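Section 4. Setting Up Night Escort Requests for Your Hall

Welcome back, and thank you for getting this far! If you have finished Section 3, your hall already has its contact list loaded into Javik and at least one resident leader who can sign in. Now we come to the part most halls have been asking for since April, the night escort board, where a student leaving the library or the lab late can ask for two people to walk with her to her door. Set aside a quiet half hour for this, preferably with a second leader beside you, and don't worry if you have to stop in the middle -- your changes are saved at the end of every step.

Before you begin

You will need the hall code printed on the welcome sheet from the Student Union office, a phone that can receive text messages, and the names of your escorts for the coming week. Each escort must have been to the safety briefing with campus security. If someone on your list has missed it, leave that name out for now and add it later from the Escorts page.

4.1 Opening the board

1. Sign in to Javik and choose Hall Tools from the menu on the left. On a phone the menu is folded away under the three short lines at the top.

2. Choose Night Escort, then Start New Board. Type your hall code exactly as printed, capital letters and all.

3. Pick your zone. Sonditz Hall and the two annexes behind it belong to the North Gate zone, and Fumia House belongs to the Clinic Road zone. Ñahui House sits right on the line between them and may pick either one, but please talk it over with your neighbors first, as changing zones later clears the board.

Note: If Ñahui House does not come up when you search for it, try typing it without the mark over the N. Both spellings lead to the same place.

4.2 Adding escorts and hours

4. Choose Add Escort and enter a name, a phone number and the nights that person can walk. The escort gets a text with a short code and has to send it back before the name turns green on your board.

5. Repeat for everyone on your list. The board holds up to 104 escorts, so even the largest halls have plenty of room.

6. Set your opening hours. The board is filled in to open at 9 p.m. and you are welcome to make that earlier, especially in exam weeks when the reading rooms are full and people come out in ones and twos.

7. Choose a meeting point that is lit and has other people near it. The porter's desk is good, and so is the shared kitchen on the ground floor if your hall keeps it open late. 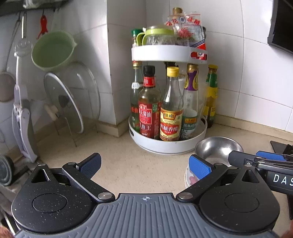
8. Type the meeting point into the box marked Where To Wait, in words a first-year student would understand. "Ground floor kitchen, left of the stairs" is much kinder than a room number. You have 200 characters.

Caution: Never put a resident's room number in this box. Everyone in your zone can read it.

4.3 Trying it out

9. Ask your second leader to send a test request. It should reach your escorts' phones within a minute or so, with the word TEST at the front.

10. Have one escort reply YES and check that the request moves to the Walking column. When the pair would have arrived, the escort replies HOME and the request closes.

Caution: The board is for company on the walk. If there is a fight, a break-in or anyone hurt, call campus security first and use the board afterward, if at all.

If the test request never arrives, look at the escort's name on the board. A gray name means the code was not sent back, and you can choose Resend next to it. For anything more stubborn than that, please write to Rosaura Betancur at the Student Union welfare desk and tell her your hall and the step you were on -- she set up the first boards herself and is very patient with all of us.

Continue to Section 5, Handing Over to Next Year's Leaders.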